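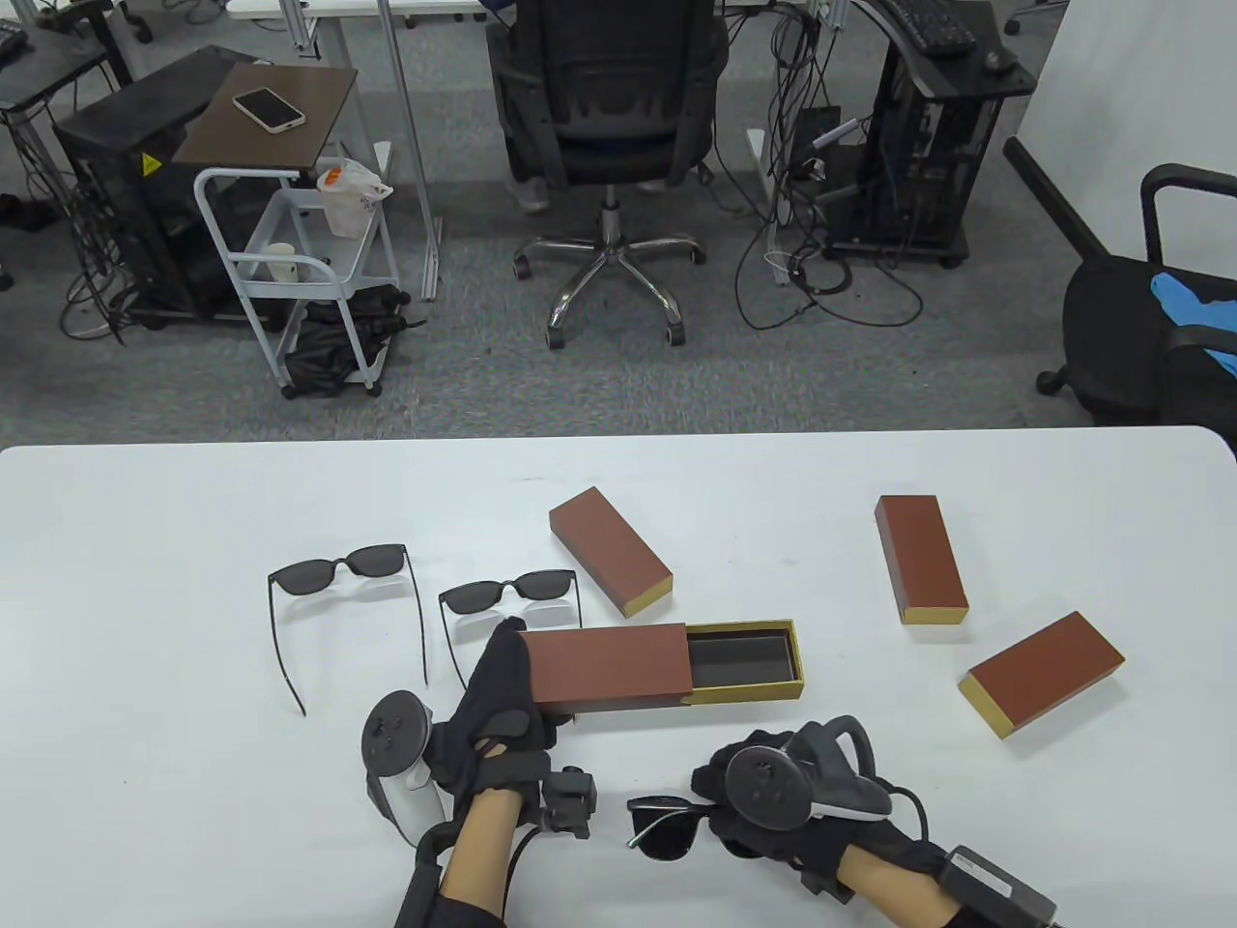 June 6, 2023. Long day on the Horkusance build, and I want to get it all down before I forget which branch was which. The save bug in the second chapter is back, the one where you reload inside the Tranach tunnels and the inventory comes up with one slot missing. I finally got it to happen on purpose: pick up the lantern, open the map, close it, save. The item case in that chapter is meant to slide open with a gold tray inside a reddish-brown sleeve, same as the sunglasses cases on the white table, and I'd love the texture to end up that close (ours still looks like wet cardboard, bless it). Anyway, the slot goes missing when the case animation gets interrupted, so I've put a flag on it and will watch it for a few builds.

Frame times next. The tunnels were fine at 900 particles, then fell apart as soon as the fog volume loaded. I dropped the fog to 200 and it ran smoothly all the way to the ferry, though it does look a bit thin near the water. I'd happily trade some back if the Plodia lighting pass comes in cheaper than last time. 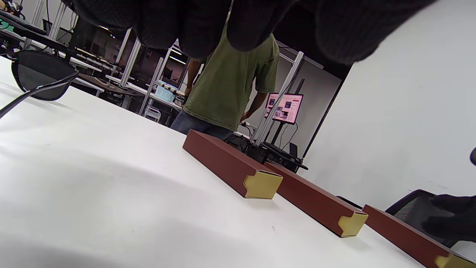 Dark glasses and three reddish-brown blocks on the white tabletop.

Tkachuk level: build 287 still has the door that opens into the wall. I moved the hinge, rebuilt, and now it opens the right way but the guard walks straight through it,

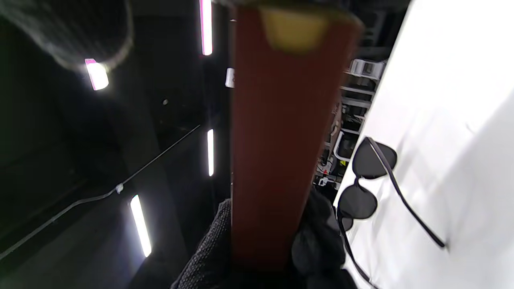
so I've left the old collision box in for tonight and turned his patrol route off. Please don't turn it back on before the nav mesh is rebuilt! Still to do: footsteps on gravel, subtitles in the ferry scene, and the pause menu music, which keeps starting over from the top.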